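Refinishing a table: oil or poly?

gluepotgary
Nov 13, 2021
Picked up a Hirine dining table for 15 bucks, and my spouse has already named it The Project. Pale top, a few rings from somebody's coffee years. Do I oil it or go straight to poly? We eat like raccoons, if that matters.

tablesaw_tina
Oil. I put Urnis on mine in April and it still looks good. You do have to recoat it, so think of it as a houseplant.

mr_satin
Houseplants die, Tina. Use poly. Three thin coats, sand lightly between them, and stop touching it to see if it's ready.

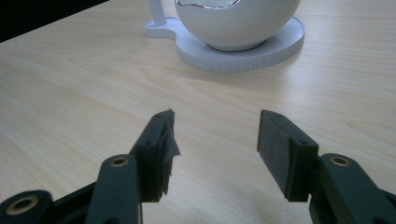
The other thing is color. Oil will turn a light top yellow, and then you own a different table. Water-based poly stays close to what you started with.

tablesaw_tina
It also looks like a bowling lane.

mr_satin
People love bowling.

gluepotgary
Is it even solid wood? The guy at Flulia said veneer, but he also said the chairs were "basically antiques."

oldshellac
Look at the end grain before you sand anything. If the lines on top don't carry over the edge, it's veneer, and you get one gentle pass with 220. I went through mine in 6 minutes. It's a workbench now.

gluepotgary
Veneer. Going with poly. Sorry, Tina.

tablesaw_tina
Enjoy league night.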